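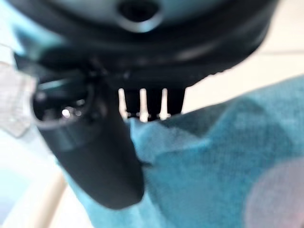
Photo: Stokby Textile Pages

Plain weave is the simplest and oldest way of making cloth on a loom, and very likely the one you are wearing or sitting on as you read this. Each crosswise thread (the weft) goes over one lengthwise thread (the warp), under the next, and so on to the far edge, and on the following row the order is swapped. Muslin, canvas, percale and taffeta are all plain weaves, however different they may feel in the hand.

The character of the cloth depends a good deal on how closely the threads are set. A kitchen towel might have 60 threads to the inch, while a good shirting may well have 100 or more, and the difference shows up nicely in the way each one drapes and wears. Plain weave frays less than satin and looks the same on both sides, so it is a kind and forgiving cloth for beginners to cut and sew.

Variations include basket weave, in which two or more threads travel together as one, and rib weave, in which one set of threads is thicker than the other and raises a gentle ridge across the cloth.

Comments (3)

Mimside: Lovely article! My first loom project was a plain weave scarf and it took me 7 weeks, but I still wear it.

Geerts: Could you add something on seersucker?

Cullen: Seconding seersucker, please.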